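Quiénes somos

El Centro Mirivside de Estudios Parlamentarios es una institución independiente dedicada al seguimiento de los presupuestos públicos y de los procedimientos legislativos. Tiene su sede en Goltadville y mantiene una oficina de documentación en Stollavham.

La dirección corresponde a Tiina Rantala, jurista especializada en derecho presupuestario. Brahim Bouazza coordina el área de análisis, integrada por 6 investigadores que examinan las enmiendas en comisión, las prórrogas de crédito y los acuerdos entre grupos parlamentarios.

Nuestro archivo reúne casi 3.000 expedientes legislativos, abiertos a consulta pública todos los martes. El Centro ha publicado 82 informes, disponibles gratuitamente en formato electrónico, y atiende solicitudes de ayuntamientos, medios de comunicación y centros docentes.

La financiación procede de las cuotas de 400 socios y de una dotación de la Fundación Rautiainen. Ningún partido político ni cargo electo participa en ella. 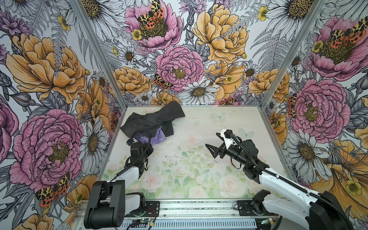
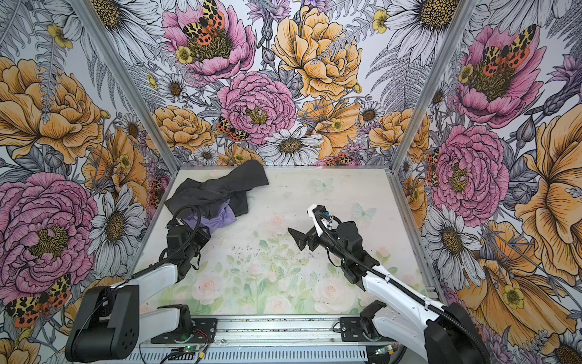 El programa de formación del Centro se dirige a personal de las cámaras y a estudiantes de ciencias políticas. Su primer módulo enseña a leer un proyecto de presupuestos por partidas. Una ley ómnibus suele llegar al pleno como esas prendas amontonadas, con la tela gris oscura encima y la de color lavanda asomando por debajo: lo que queda a la vista es una parte del contenido, y el alumno debe localizar las disposiciones restantes antes de redactar su dictamen. El segundo módulo se ocupa de la negociación entre cámaras y se imparte en diciembre. Las solicitudes de admisión se presentan por escrito ante la secretaría de Goltadville.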